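Your log viewer is half your robot software

I have a bit of a chip on my shoulder about this one, so bear with me. Every time I talk to people building manipulation software, we spend an hour on the policy (which network, how many layers, what action horizon) and maybe four minutes on how they look at their data. And then a week later somebody writes to me that the arm is doing something weird near the edge of the table and they can't work out why. Of course they can't! They've got a folder with 1,000 recordings in it and the only way to open one is a script that plays it at the wrong speed.

I work mostly on Grellwood, a little tool for syncing and trimming gripper recordings, and before that I spent two years on the planning side at Elow. So I'm biased, I know. But I came over from planning because I got tired of fixing bugs that weren't in the planner.

My favorite one goes like this. We had a grasp policy that closed late. It would get to the rim of a bowl or a cup, hang there for a moment, and then close on air. We tuned the controller. We tuned it again. Somebody rewrote the velocity limits. On a Tuesday I finally lined up the finger width signal against the video by hand, for one single demo, and the two were off by 80 milliseconds. The policy was doing exactly what we'd taught it. All that controller tuning went straight in the trash, and I'm still a little sore about it.

A decent viewer would have shown us that on the first day. Mine isn't fancy now, it's the picture on top, finger width and pose underneath, one cursor through all three, and the arrow keys step one sample at a time. I use it more than I use my editor.

People tell me this stuff doesn't scale, you can't watch everything. Sure. I don't watch everything! I pull 100 clips at random from each new batch and skim them with coffee, and I watch every clip where the pose tracker reports a jump. Shiny things are the worst for that, by the way. If you've got steel cookware in your set, go look at the tracks for those clips first, the reflections move when you move and some trackers will happily latch onto them. Plain white walls are the other thing I'd check, there's just not much up there to hold on to.

The other argument I get is that a bigger model will soak up the mess. Maybe it will, some of it. We tried that with Vonomon, which is our training setup, and doubling the data with the bad timestamps still in it gave us a policy that was late with more confidence. Then we threw out 400 clips, fixed the offset on the rest, and the smaller run grabbed things when it was supposed to.

What I'd love to see is a project like Cuervo ship a viewer in the same package as the trainer, so that you can't install one and skip the other. Put the playback button right next to the loss curve. And please, please let me click on a spike and land on the moment it came from, with the fingers and the object right there on my screen, so I can step back ten samples and see how the approach went.

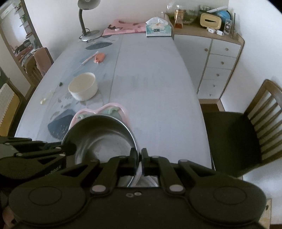
I've asked for that button twice on their tracker. I'll probably end up writing it myself this June and sending it over, and if you want to help with the timeline widget, I'd be very glad of it, I'm terrible at timeline widgets.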